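Totarton Library of Old Novels – Reader Help
Ticket: The Westerberg Inheritance, chapters in the wrong order
Opened by: Setareh Dehghan
Opened: Sunday, March 22, 2020
Status: Waiting on reader

Hello, and thank you first of all for the lovely work you do with these old books. I've been reading The Westerberg Inheritance on the Flimex app, the Nitine edition with the green cover, and I was enjoying it enormously until the end of chapter 12, when the countess goes down to the cellar with her candle. I turned the page and there I was in chapter 29, with the thief already unmasked and everybody having breakfast! I shut my eyes as quickly as I could, but I'm afraid I caught his name.

I've tried closing the book and opening it again, and I've removed it and downloaded it a second time. The contents page lists everything in its proper order, so I don't think the chapters are missing, only shuffled. I'm on the desktop version at home.

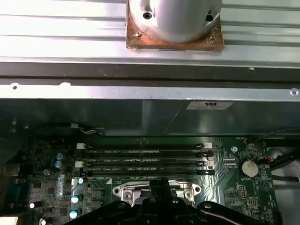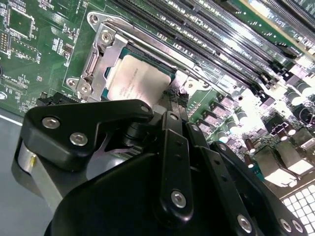
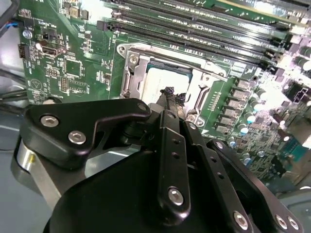 Reply from Reader Help

Hi Setareh, what a rotten place for it to happen, and I'm so sorry about the breakfast. I opened our copy this morning and it runs straight on into chapter 13, so I suspect you have the file we put up last July, before the corrections. Could you please:

1. Write down your place, as the bookmark may not survive.
2. In Flimex, open Settings, then Storage, and choose Clear saved books.
3. Sign out, sign back in, and download the novel again.
4. Look at the title page. It should say Revision 2 under the Nitine name.

It's a fair-sized book, more than 800 pages with the plates, so give it a few minutes.

Update from Setareh

Steps 1 to 3 are done and the cellar now leads where it ought to, thank you! My title page has no revision number at all, though, and the bookmark has landed in the preface. Should I worry?

Reply from Reader Help

The bookmark is harmless, just set a fresh one. Would you mind telling me the colour of the cover you have now? The corrected edition has a grey one.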